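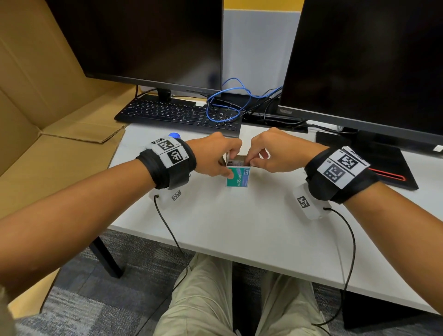

**Vie de l'association — la nouvelle formule du bulletin papier**

À partir de janvier, le bulletin trimestriel de Bustside change de format. Nous passons du grand feuillet plié en quatre à un cahier A5 de 8 pages, agrafé au pli. Le tirage reste fixé à 90 exemplaires, comme l'an dernier, et la version envoyée par courriel ne change pas.

La demande vient surtout des lecteurs qui conservent leurs numéros. Le grand feuillet se rangeait mal, se déchirait aux plis et finissait souvent illisible au milieu de la page centrale, là où se trouvait justement l'agenda. Le cahier tient dans une boîte à archives ordinaire et passe dans toutes les boîtes aux lettres de la rue Hadel, y compris les plus étroites.

Côté contenu, l'agenda passe en dernière page pour que l'on puisse le consulter sans ouvrir le bulletin. La rubrique jardinage garde sa double page. Les petites annonces sont limitées à six lignes et doivent nous parvenir avant le 9 du mois précédant la parution. Celles qui arrivent plus tard seront reportées au numéro suivant, même quand elles sont courtes. Les comptes rendus de réunion seront résumés — le texte complet reste disponible au local, dans le classeur gris de l'entrée.

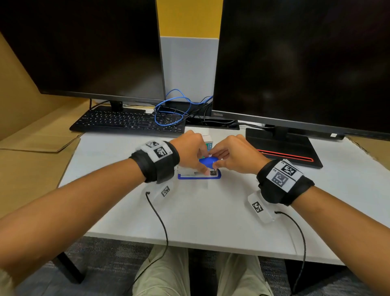 Pour la mise en page, Itsuki Noguchi a repris la maquette de zéro. Le corps du texte gagne un point, les colonnes passent de trois à deux et les titres sont enfin alignés d'une page à l'autre. Il a aussi supprimé les fonds grisés, qui sortaient très mal à la photocopie. Les auteurs n'ont rien à changer à leurs habitudes : un fichier texte simple suffit, sans mise en forme, avec les photos envoyées à part. Merci seulement d'indiquer une légende pour chacune, ce qui évite les échanges de dernière minute.

L'impression est toujours confiée à l'atelier Kinoshita. Nous avions demandé un second devis à la maison Vutus, un peu moins cher, mais le délai de livraison ne nous convenait pas. Le papier choisi est un 90 grammes blanc cassé pour l'intérieur, avec la même qualité en couverture. Un essai sur papier recyclé est prévu au printemps. 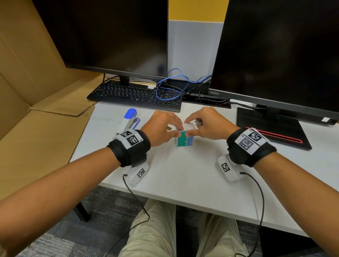

L'assemblage se fera chez nous, au local, ce qui réduit nettement la facture. Les feuilles arrivent imprimées recto verso et à plat. On les met dans l'ordre, on agrafe au milieu, puis on plie. Pour les agrafes, la petite boîte blanche à bande verte marquée n° 35 donne une idée du conditionnement, mais vérifiez toujours que la référence correspond à votre agrafeuse avant d'en apporter. L'agrafeuse à long bras du local est la seule qui atteigne le pli, et elle reste sur place.

La première séance d'assemblage commence à 9 heures et se termine quand la pile est finie. Il faut être six pour que cela avance bien. Prévoir une règle ou un plioir si vous en avez un. Le café est fourni.

Les exemplaires seront ensuite déposés dans les boîtes aux lettres du quartier. Les adhérents qui préfèrent recevoir uniquement la version électronique peuvent le signaler à l'accueil ou en répondant à ce message.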